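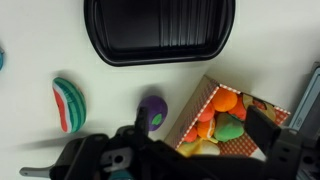
Figure 4. Wrist camera view of the visitor task, with plush foods, checkered box and black tray.

4.2 Open day trial

The sorting task was shown at the Bivley open day in April. Visitors chose a plush item and the Kiltar arm was asked to move it. The watermelon slice and the purple fruit in Figure 4 lie outside the box, while the other foods are piled together inside it. We logged 469 attempts, each limited to 60 seconds. Attempts stopped by staff were kept in the log and are treated separately in Section 4.3.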